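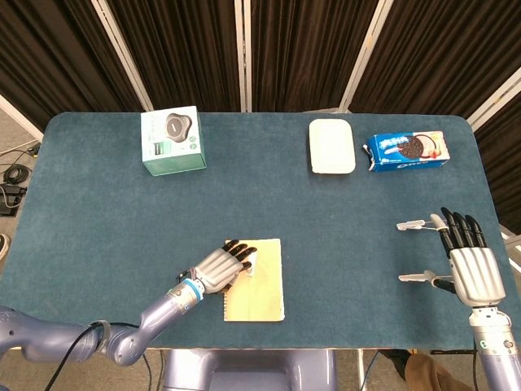
Danuta Nowicki ran the returns bench at Flukatby by hand for six years. Since November she has shared it with a two-armed robot.

"My count of items handled went down," she says. "My count of decisions went up. I get the torn labels and the opened packs."

Shift lead Abelardo Toledo puts the present list at 33 item types, mostly boxes, food packages and stationery. Thin things are the slow ones. "A notebook lying flat gives the fingers very little edge," he says. "We allow extra time for those."

Two sorters moved to inspection when the bench changed over. Pay grades stayed the same, but the job sheets were rewritten, and Nowicki disputes one line of hers. It makes her responsible for clearing stops without adding minutes for it.

"A stop is work," she says. "It should be on the sheet."

Toledo says the revision is with the Zirnetti office.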